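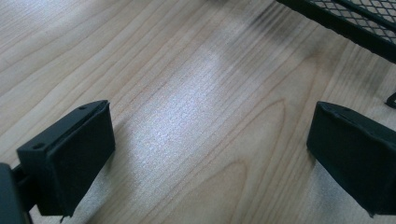 Fig. 4-1. Light-colored wooden surface, grain running diagonally.

4. Setting up the Letska game clock and scoreboard link

Read this section before connecting the Letska control desk to the Condier scoreboard. The steps apply to basketball only. For handball and volleyball, see section 6.

4.1 Before you start

The desk must run on mains power during set-up. Battery power is for use during a game if the mains supply fails.

You need:
Control desk with power supply
Data cable, supplied
Two shot clock units
Horn cable
Operator key

CAUTION: Switch off the scoreboard at the wall before plugging in the data cable. Connecting a live board can damage the output stage of the desk.

4.2 Connecting the desk

1. Place the desk at the scorer's table with the rear sockets facing away from the court.
2. Plug the data cable into socket A and turn the collar clockwise until it stops.
3. Connect the shot clock units to sockets B and C. Either unit can go to either socket.
4. Plug the horn cable into socket D.
5. Switch on the scoreboard, then the desk. The desk runs a lamp test and shows the home menu.

Note: If the display shows E3, the desk has not found the scoreboard. Check the collar on socket A and restart the desk. Do not unplug the data cable while the board is on.

4.3 Setting the channel

The desk leaves the factory on channel 3. Halls with two courts need a different channel for each desk, even when both are wired.

1. Hold MENU until the channel number flashes.
2. Select a number from 1 to 128 with the arrow keys.
3. Press OK. The desk restarts.
4. Set the same number on each shot clock unit with the switch inside the battery door.

CAUTION: Two desks on the same channel will both start and stop the shot clocks. Check this before every double session.

4.4 Game settings

1. Turn the operator key to SET.
2. Choose BASKETBALL and press OK.
3. Enter the number of periods and the length of each period in minutes.
4. Enter the overtime length. Overtime is counted as a separate period, but team fouls carry over from the last one.
5. Set the shot clock to 24 seconds, and the offensive rebound reset to 14 seconds.
6. Enter the horn length in milliseconds. The default is 2000. The highest value is 3000.
7. Turn the key back to GAME. Settings cannot be changed with the key in this position.

Note: Tenths of a second appear in the last minute of each period. This can be turned off for youth leagues under DISPLAY - TENTHS.

4.5 Test run

1. Start the game clock and let it run for one minute.
2. Stop it and compare the desk, the scoreboard and both shot clock units.
3. Let one shot clock run down to zero. The horn must sound once.
4. Add a score and a foul for each team, then remove them with CORR.
5. Press and hold RESET to clear the test data.

If a Hendent horn is fitted, set the horn type to EXTERNAL before step 3. Dreßler wall brackets need no setting on the desk.

Section revised 30th January. Technical contact: Rainer Heitmann.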